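Home | Minutes | Budget | Contact

Equipment Planning Meeting, Rustach site
9/20/20
Posted by the Gilano operations office

1. Glove sets. Two quotes are in for the next tracking glove set. Plestier asks 3,825 and Gautier asks 3,848, with cables and chargers in both prices. The group chose Plestier.

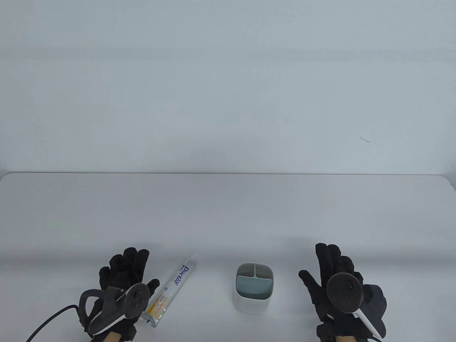

2. Gripper pads. Current stock is 100. Reorder approved at 611, to come out of the September budget.

3. Second arm. Held over until the Gautier lease terms arrive in writing. Floor space to be measured before the next meeting.

Meeting closed. Next agenda to follow by email.

Last updated 2 days ago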